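Momarside kitchenware packing - how the grant money is going

Hello again, and sorry this one has landed in your inbox a bit later in August than I promised. I wanted to get the Holletti order finished first so I'd have something to tell you besides "we're still wrapping mugs".

We are still wrapping mugs, mind you. But we're getting better at it!

You'll remember that the grant was to get our secondhand and donated kitchenware out of the shed and into the hands of people setting up a new place. The target was 500 boxed pieces by the end of the funding period, with breakages kept low enough that we weren't embarrassed to send a box by courier. When I wrote last time we were losing far too many handles. It's always the handles. A plain tumbler will put up with nearly anything, but a mug with a big looping handle finds the one hard thing in the box and leans on it.

So most of this stretch has gone into wrapping. We tried newspaper first, which was free and made everything grey, including me. Then we bought a roll of the thin clear plastic from Rurnard and a roll of bubble wrap from the same place, and that's what we've stuck with. The thin stuff goes on first, tucked down into the mug if there's room, then bubble wrap twice around with the handle padded separately. A twist of plastic through the handle makes the biggest difference of anything we've done. I was sceptical about that one and I've come around completely.

Glass is another matter. The clear cups are slippery once they're in plastic and you need to keep a proper hold of them while you fold the bottom under. We've started doing glass in the morning while everyone's fresh, and leaving the sturdy mugs for after lunch (I know how that sounds, but the afternoon pile is a lot safer for it).

Now to the numbers, which I know you want. The Holletti order was 80 pieces and all of it went out. We had 4 breakages reported back - three handles and a chipped rim - and I've put those through as replacements from stock. The Farooqui order is smaller, only 30 pieces, but it's mostly odd shapes, sugar bowls and a gravy boat and such, so I've allowed it the same packing time. I'd rather be early with it than ring them to apologise.

On spending, the cartons have cost more than I budgeted. We began with the small ones and found that by the time everything was properly padded there was no room left for a second layer, so we moved up a size. The bigger carton takes more filler but it's much easier to load, with the flaps folded right back and your arms not scraping the sides. I've moved a little from the labels line to cover it. The labels are still the plain ones and I can't say anybody has complained about their colour. The tape line is untouched, we were given a heap.

The table is holding up well. I had wanted a second one, and it was in the original application, but I don't think we need it yet. What we do need is somewhere to hang the rolls. At the moment the plastic lives on the tabletop half the time and you end up smoothing it out of the way with your elbow to find the tape. A rail on the wall would sort it out and I've had a quote that comes in under what we set aside for the second table. Could you let me know if you're happy with that swap? No rush, but before the next batch of cartons turns up would be lovely.

Two other small things. The sorting shelves are finally labelled, so patterned and plain mugs aren't all jumbled in together, and we've written up the wrapping steps on one page for anyone new. It's not a fancy page. It has a coffee ring on it already.

Mugs, wrapping and an open carton at the packing table:

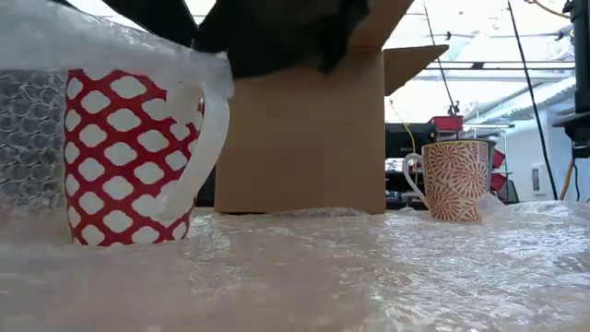
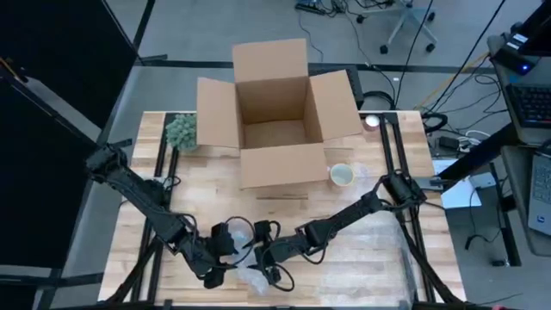
Reply from the grants desk at Momarside: Thanks for this, and yes to the rail - please go ahead and keep the receipt with the carton ones. The shift from labels to cartons is fine too, just show it as its own line next time so it's easy to find. We'd like to see the one-page wrapping sheet, coffee ring and all, as another group has been asking how you do the handles. Could you also tell us whether the 4 breakages were all in the smaller cartons or spread across both sizes? If it was mostly the small ones, we can look at putting the larger size in the budget from the start next year.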